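In Defense of the Ugly Little Hammering Corner

I have been putting nails into things for most of my adult life and I'm still only okay at it. I want to say that up front, before somebody writes in to ask what my credentials are. I don't have any. I have a claw hammer, a coffee can of mixed nails, a lot of pine offcuts, and opinions.

The opinion I want to unload today is that every home should have a place where you're allowed to hit things. It can be tiny. Mine is the end of a hallway in Pumham, between the coat hooks and the back door, and for years it was just where the recycling piled up until I got mad enough to take it out. Now there's a table there and I would give up the couch before I gave up the table.

This all started because my neighbor Audrey-Anne Friesen came over in April to borrow a hammer, and I said sure, and then it took me so long to find it that she sat down and had coffee. It was in the bathroom. I had used it to tap a hinge pin back in and then I'd set it on the windowsill next to the shampoo and apparently just gone on living my life. She thought this was hilarious. Then she told me she'd paid somebody at Allstead (the furniture place by the old rink) to put two nails in a drawer bottom that had come loose. Two nails! She had the drawer, she had the nails, she had a perfectly good arm. What she didn't have was anywhere in her whole beautiful apartment where she felt she could set a drawer down and whack it.

And I get it, I really do. Think about where you'd do it. The kitchen counter is stone and it'll ring like a bell and maybe crack. The dining table has a finish on it. The floor is murder on your knees and the people downstairs have a baby. So the drawer goes in the closet, and the picture leans against the wall for a year, and the chair with the wobbly rung becomes the chair guests get warned about. We talk about these things like we don't have the skills, and I think mostly we don't have the spot.

I've read a fair number of articles about setting up a home workshop and they all make me want to lie down. They start with a bench that weighs as much as a cow. Then you need the vise, and the pegboard with the outline of every tool drawn on it, and the lighting, and by the time you've scrolled to the bottom it's a garage for a person with a garage. I priced out one of those benches, the Pelletier, just to torture myself. $769, before delivery! For that money I could have a professional come and hang every picture I own, and buy me lunch.

My table cost $41 at a church sale. It's low and solid and somebody before me had glued flowery paper all over the top, and I left it on, and it's the best decision I never made. Flowery paper makes it feel less like a serious place. You don't have to be wearing boots to walk up to it. My mother, who would never in her life go into a "workshop," will stand there and knock a tack into a picture frame while she's telling me about her sister's divorce.
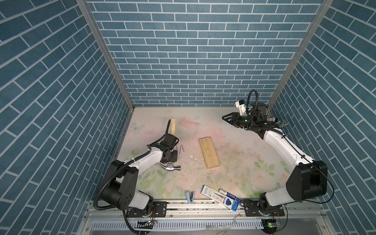 Now, the mess. I know the objection, because my own sister makes it every time she visits. You've got shavings in the hallway. You've got little white crumbs of who knows what. Yes! I do! It's a table where things get made and fixed and it has bits on it. I sweep it when I feel like it. We forgive flour on a kitchen counter, we even think it's charming, people light it nicely and put it in magazines, and then a few curls of pine show up and suddenly I'm living in a barn. I don't see the difference. A bit of wood dust on a pretty surface looks to me like somebody's home and doing something.

I also want to put in a word for the practice block. Get yourself a chunk of pine, a plain rectangular piece, light enough that you can see the grain, and leave it out. Don't put it away. It should live on the table the way a bowl of fruit lives on a table. When I've had a rotten day at work I'll stand there and put a nail in it, pull it out with the claw, and put it in again somewhere else. My nails went in crooked for years and the reason is embarrassing, which is that I only ever hammered when it counted. I'd go eight months without touching a nail and then try to do it perfectly, first swing, into my grandmother's shelf. You wouldn't play the piano like that.

Pine is kind, too. It takes a nail without a fight and it shows you what you did. If you start too close to the end it splits along the grain and you learn about that for free, on a scrap. I once learned about it on a bed frame from Belurex and that lesson was not free.

While I'm handing out advice: people choke up on the hammer. Everybody does it, I did it, Audrey-Anne still does it and we've discussed it at length. You grab it right up under the head because you're scared of your thumb, and it feels safe, and then you're basically punching the nail with a rock. For the first couple of taps, fine, hold it up high and get the nail standing by itself. After that slide your hand down. The handle is long for a reason and that reason is that the head wants to do the work. Swing from the elbow, look at the nail and not at the hammer, and let it drop. If you miss, you miss. My paper flowers have dents in them and they've never complained.

The claw is the part I'd really like people to make friends with. I grew up thinking a pulled nail was a failed nail. My dad would sigh through his nose when he had to pull one. So I'd leave mine in, bent over, hammered flat into the wood like a dead bug, and hope the curtain covered it. Half a hammer is there for taking things back! They put it right on the other end! Slip a scrap under the head so you don't bruise the wood, rock it back, done, try again.

Somebody is going to tell me that this is all very sweet but a drill and a box of screws would do the job better. Probably, yes. I own a drill. I use it for anything that has to hold up a person. But the drill needs its battery, and the battery is in the other room, and the right bit has rolled under the stove, and by then I've lost interest and gone to look at my phone. A hammer is ready. I like a tool I can pick up in the middle of a conversation. And I like the noise, I'll admit it, three good knocks and a thing that was two things is one thing.

What I don't like is how we've decided that this kind of work is either for professionals or for hobbyists with a whole room. There used to be an in-between. My grandmother had a kitchen drawer with a hammer in it, right in with the rolling pin, and a board she'd lay across the end of the counter. She wasn't handy, not by anybody's standards. She made ugly repairs. One of her ugly repairs is holding up my coat as I write this. She had a place to do them and she never had to go looking in the bathroom.

So my pitch is pretty small. Find a corner. Hallways are good, and so is that dead bit of wall behind a door. Put something flat and sturdy in it that you don't love too much, or that you love in the way you love an old dog, where another scratch won't break your heart. Cover the wall behind it with something cheerful if you're renting and the wall is depressing. Leave the hammer on it. I mean out, lying there, where you can see it from the kitchen. Have nine nails in a dish and a block of pine, and let it be a bit dusty.

Audrey-Anne has hers in the laundry nook now, on top of an old school desk with a bath mat folded underneath for the noise. Last week she fixed the other drawer by herself, and one of the nails came out the side, so she pulled it and did it over. She still hasn't given me back my hammer, and I've had to buy another one.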